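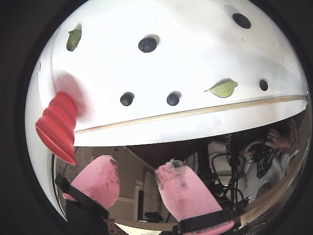 파나기오티스 차키리스는 손목시계를 매일 밤 벗어서 충전해야 한다면 그것은 시계라고 부르기 어렵다고 했다. 설명서에 적힌 사용 시간을 믿고 샀는데 실제로는 하루 반도 가지 않더라는 말도 덧붙였다.

교재 > 생활 속 전자기기 > 제2부 착용형 기기 > 제6장
분류: 기초 과정 / 전원과 충전

제6장 착용형 기기의 전원

제5장에서는 착용형 기기의 센서가 맥박과 움직임을 읽는 방식을 살펴보았다. 이 장에서는 센서와 화면, 통신 회로에 전기를 대는 전지와 그 관리 방법을 다룬다. 휴대전화에 비해 착용형 기기는 전지를 넣을 자리가 훨씬 좁다. 손목에 차는 기기의 경우 본체 두께의 상당 부분을 이미 전지가 차지하고 있으며, 나머지 공간에 기판과 안테나, 진동 모터를 넣어야 한다. 용량을 늘리면 두께와 무게가 함께 늘어난다.

이 장을 읽고 나면 전지 용량과 평균 전류로부터 사용 시간을 계산할 수 있어야 한다. 또한 제조사가 표시한 사용 시간과 실제 사용 시간이 다른 까닭을 설명할 수 있어야 한다. 제3장의 전류와 전력 단위를 잊은 독자는 먼저 그 부분을 다시 읽기 바란다.
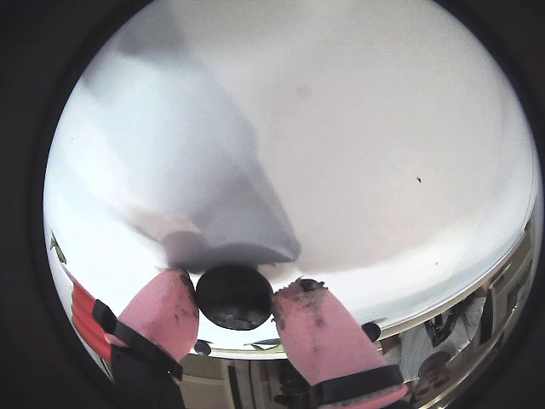 6.1 용량과 사용 시간

전지의 용량은 보통 밀리암페어시(mAh)로 나타낸다. 용량이 300mAh인 전지는 이론상 300mA의 전류를 한 시간 동안 내보낼 수 있다. 전류가 절반이면 시간은 두 배가 된다. 실제 전지는 전류가 클수록 꺼내 쓸 수 있는 용량이 조금 줄지만, 착용형 기기처럼 전류가 작은 경우에는 이 차이를 무시해도 계산에 큰 지장이 없다.

이 장에서는 플롬스테드(Flomstead)의 손목형 기기 쿠솔라(Cusolar)를 계속 예로 든다. 쿠솔라의 전지 용량은 300mAh이고 표시된 사용 시간은 54시간이다. 용량을 시간으로 나누면 평균 전류는 대략 5.6mA가 된다. 이 값은 화면이 꺼져 있을 때와 켜져 있을 때, 통신을 할 때와 하지 않을 때를 모두 합쳐 평균한 것이다. 어느 순간의 전류를 재더라도 이 값이 그대로 나오는 일은 드물다.

용량이 같은 전지라도 전압이 다르면 담긴 에너지가 다르다. 서로 다른 기기를 비교할 때에는 용량에 공칭 전압을 곱해 밀리와트시(mWh)로 바꾸는 것이 안전하다. 시중의 비교표 가운데에는 mAh만 나란히 적은 것이 많으므로 주의해야 한다. 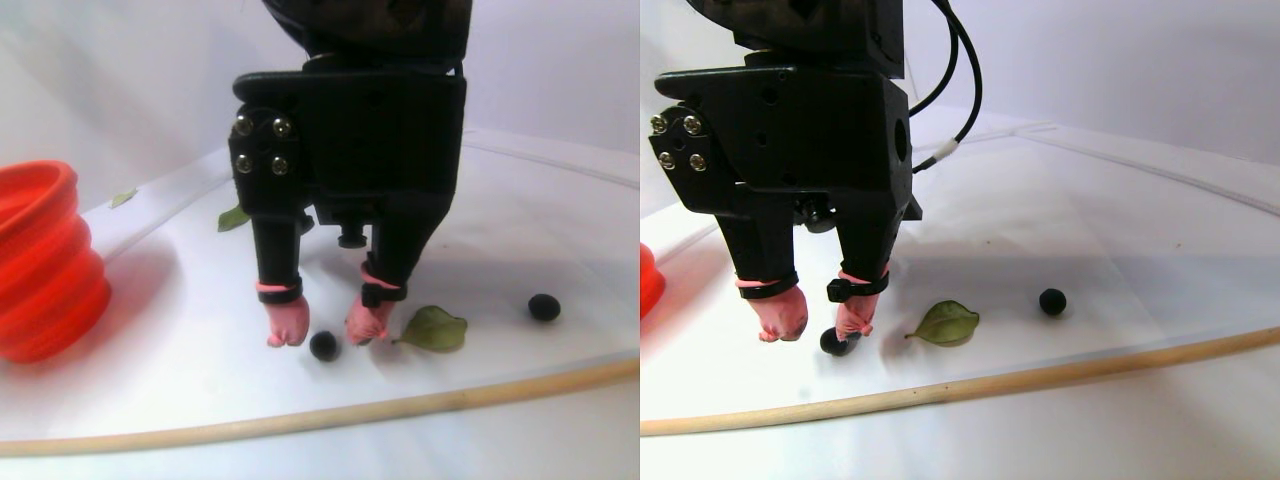 표시된 사용 시간은 제조사가 정한 조건에서 얻은 값이다. 하루에 화면을 몇 번 켜는지, 알림을 몇 건 받는지, 위치 측정을 얼마나 쓰는지가 그 조건에 들어 있다. 쿠솔라의 설명서에는 위치 측정을 하루 30분 쓰는 것으로 되어 있다. 매일 저녁 한 시간 넘게 달리면서 경로를 기록하는 사람이라면 표시된 값보다 짧은 시간을 예상해야 한다. 반대로 알림을 거의 끄고 쓰는 사람은 더 오래 쓸 수도 있다.

기온도 영향을 준다. 리튬 이온 전지는 온도가 낮아지면 내부 저항이 커진다. 겨울에 바깥에서 기기가 갑자기 꺼졌다가 실내에서 다시 켜지는 것은 대개 이 때문이며, 잔량이 실제로 다 떨어진 경우와는 구별해야 한다. 손목에 찬 상태에서는 체온이 어느 정도 도움이 되지만 겉옷 위에 찰 때에는 그렇지 않다.

6.2 전류를 많이 쓰는 부분

착용형 기기에서 전류를 많이 쓰는 곳은 화면, 무선 통신, 위치 수신기이다. 화면은 밝기와 켜져 있는 시간에 따라 소비량이 크게 달라진다. 유기 발광 방식의 화면은 검은 화소에서 빛을 내지 않으므로 어두운 배경의 시계 화면이 유리하다. 항상 켜짐 기능을 쓰면 표시하는 화소 수를 줄이고 화면 갱신 간격을 늘려 소비를 억제한다.

무선 통신은 보내는 자료의 양뿐만 아니라 연결하는 횟수에도 좌우된다. 자료를 조금씩 자주 보내면 그때마다 송신 회로를 깨워야 한다. 제노스(Xenos) 운영 체제는 급하지 않은 자료를 모아 두었다가 한꺼번에 보내는 방식을 쓴다. 걸음 수가 휴대전화에 조금 늦게 나타나는 것도 이런 방식과 관계가 있다. 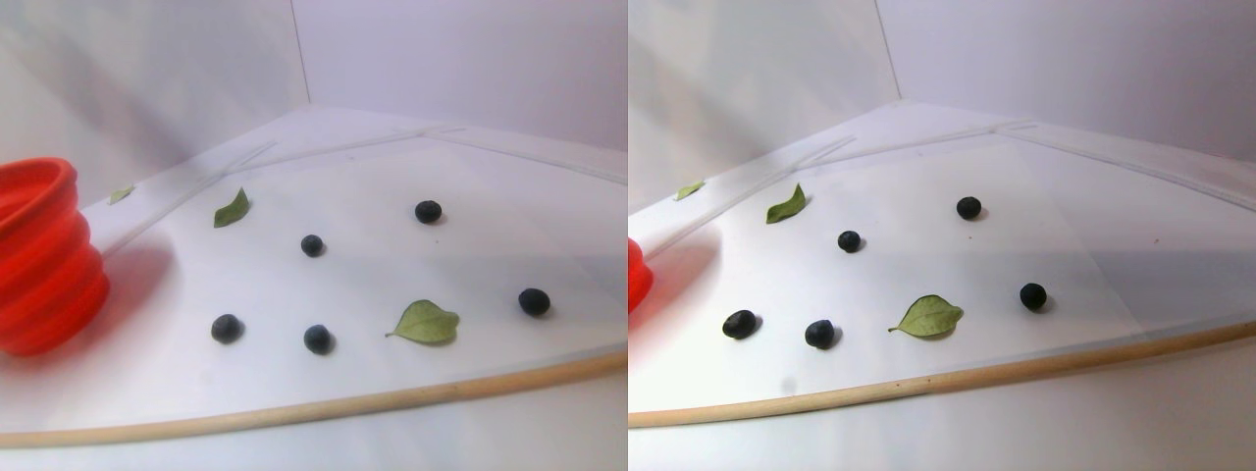

위치 수신기는 위성 신호를 계속 추적하는 동안 전류를 꾸준히 소비한다. 측정 간격을 1초에서 몇 초로 늘리면 소비는 줄지만 굽은 길에서 경로가 깎여 기록될 수 있다. 운동 기록의 정확도를 중시할 것인지 사용 시간을 중시할 것인지는 사용자가 고를 수 있게 해 두는 것이 일반적이다.

6.3 충전 횟수와 수명

전지는 충전과 방전을 되풀이하면서 용량이 줄어든다. 전체 용량만큼을 쓰고 다시 채우는 것을 한 주기라고 하며, 절반씩 두 번 나누어 쓴 것도 한 주기로 친다. 메이리온 윈이 플라크포트(Plarkport) 실습실에서 쓰던 기기의 기록에는 주기가 835회로 남아 있었다. 처음 샀을 때와 같은 설정이었으나 사용 시간은 눈에 띄게 짧아졌다고 한다.

완전히 방전된 상태나 가득 찬 상태로 오래 두는 것은 모두 수명에 좋지 않다. 오랫동안 쓰지 않을 기기는 절반가량 충전한 뒤 전원을 끄고 서늘한 곳에 둔다. 충전 중에 본체가 뜨거워지면 충전기에서 떼어 식힌 다음 다시 연결한다. 접점식 충전기를 쓰는 기기는 땀이 마른 자국이 접점에 남아 충전이 끊기기도 하므로 마른 천으로 닦는다.

충전 회로의 구성과 전류 제어 단계는 다음 절에서 회로도와 함께 설명한다.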